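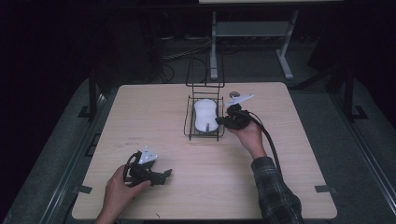

How do I get white rings out of a light wood table without refinishing the whole thing?

Posted by Aileen Barredo, Apr 15, 2020

Hi all! I bought a pale wooden table secondhand when we moved into the apartment on Pimentel, and I love it, but it has picked up three white cloudy rings where my kids parked their cocoa mugs. One is big, two are smaller and kind of overlap. The finish feels smooth when I run a finger over them, so I don't think anything has lifted or cracked.

I've read a pile of stuff online and it all contradicts itself. Mayonnaise, toothpaste, a hair dryer, an iron with a T-shirt under it, cigarette ash (I don't smoke, and I'm not about to start for a table). My mother-in-law swears by butter. I tried mayo overnight on the smallest ring and it maybe got a little fainter? Or I just want it to be fainter. My dog was very interested either way.

I don't know what the finish is. The seller told me "the normal kind," so thanks for that. I'd rather not sand the whole top, partly because I rent and have nowhere to make dust, and partly because I've never sanded anything bigger than a birdhouse. Has anybody fixed these for real? And should I be doing something different with the rings that overlap?

Hanneke Wouters

White is good news! White means the moisture is stuck in the finish and hasn't made it into the wood. If they were black or dark brown I'd be telling you something much sadder.

Before you do anything else, find out what finish you've got. Flip the table over or pick a spot on the inside of a leg, and dab on a little denatured alcohol with a cotton swab. If it goes sticky after a minute, it's shellac. If nothing happens, try lacquer thinner on another hidden spot. Softens up, it's lacquer. Still nothing, you've most likely got polyurethane or some other modern finish, and those are stubborn about rings.

For shellac or lacquer I go with gentle heat first. Hair dryer on low, moving the whole time, 10 minutes tops, then walk away and let it cool all the way before you decide whether it helped. I did my grandmother's sideboard like this and had to go back to it on four different evenings. The iron works faster but I've scorched a finish with one (dry iron, lowest setting, folded cotton cloth, and I still left it a few seconds too long while yelling at somebody about dinner). So if you use one, put it down, count to five, lift, look. No steam!

If heat gets you most of the way and there's a ghost left, rub it with a bit of furniture paste wax on 0000 steel wool, very lightly and with the grain. It'll change the sheen in that spot, so you may end up waxing the whole top to even it out. On a small table that's one podcast.

The overlapping ones you can treat as a single spot. Wipe off the mayo with a barely damp cloth first, and dry it well, or you'll be heating grease.

Arnout Van Dijk

just put a tablecloth on it. we had the same thing on ours for 12 years, nobody died

Jozef Michiels

Agree with Hanneke on most of this, but I'd skip the steel wool if it turns out to be poly. On a pale top the scratches show up when the sun comes in low, and then you've swapped a ring for a scuffed patch. I use a white non-scratch pad and a dab of car polishing compound, small circles, hardly any pressure, and check every minute or so. Plain white toothpaste is the same idea, only grittier and mintier. Don't use the gel kind, it does nothing.

Also, give it time. I had a ring from a pizza box (yes, a pizza box, straight out of the oven and onto the dining table) and by May it had faded so much I had to hunt for it. Fresh ones can dry out by themselves if you keep the spot uncovered, so no tablecloth for now, sorry Arnout.

And get cork coasters. The kids will ignore them, but you'll have them.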